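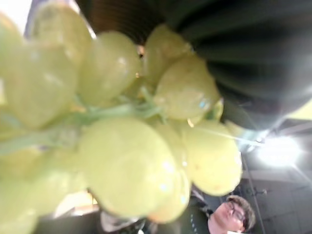
Handling Soft Produce with Robot Arms
Unit 4: Rules and good practice in the lab
Course tutor: Anika Iwasaki

Read this before your first session on the arm. Section 3 has changed from last term. You need to have signed the lab sheet before you are given a login.

1. What the rules cover

Two kinds of rule apply. The first kind is about people. ISO 10218 deals with industrial robots, and ISO/TS 15066 adds guidance on robots that share a space with a person. The second kind is about food. Anything that touches produce meant for eating has to be made of a suitable material and has to be cleanable. Our lab fruit is never eaten, but we work as if it were.

A common mistake is to treat a soft gripper as safe in itself. A soft finger lowers the force at the point of contact. The arm behind it still has mass and speed, and the wrist and elbow joints can still trap a hand. The risk assessment is for the whole task: arm, gripper, load, table and the people near it.

2. Before you start

Check the emergency stop. Press it, see that the arm will not move, then reset it.
Look at each finger for splits, especially between the ridges. A split finger is taken off and handed in, even if it still closes.
Wipe the fingers and the wrist camera lens.
Set the speed limit to the teaching value. Only Agathe Coste or I may raise it.
Tie back long hair. No lanyards or loose sleeves.

3. While the arm is live

One person is the operator and holds the stop. The operator does nothing else. If you need to talk to someone or look at the log, hand the stop over first and say so out loud.

Keep your face out of the reach of the arm. People tend to lean in to see how the fingers sit on the fruit – use the wrist camera view on the monitor for that.

Fruit that falls stays where it is until the arm is stopped. This includes single grapes on the floor, which are a slip hazard and should be picked up at the next stop.

4. Handling grapes

Grapes come up in the assessed task, so a few points.

Approach slowly and let the fingers bend round the bunch before you add any closing force. Overlapping berries move against each other, and the first contact is often not the one that carries the weight. Where you can, plan the grasp so that the load goes through the main stem. Stop closing when the bunch stops shifting. A berry that splits counts as damage even if the bunch is placed correctly.

Pale berries under ceiling lights give bright spots in the camera image. Check your exposure before you trust a berry outline.

5. Records

Log every run, including the failed ones. Give the finger set, closing setting, fruit type, result and damage. The Boonyarit log from last year has 3,326 entries and is a good model. The Cevano log leaves out aborted runs and can't be used to work out a damage rate.

Signed sheets to room 201 by the first week of February.

Notes revised Jan 23, 2022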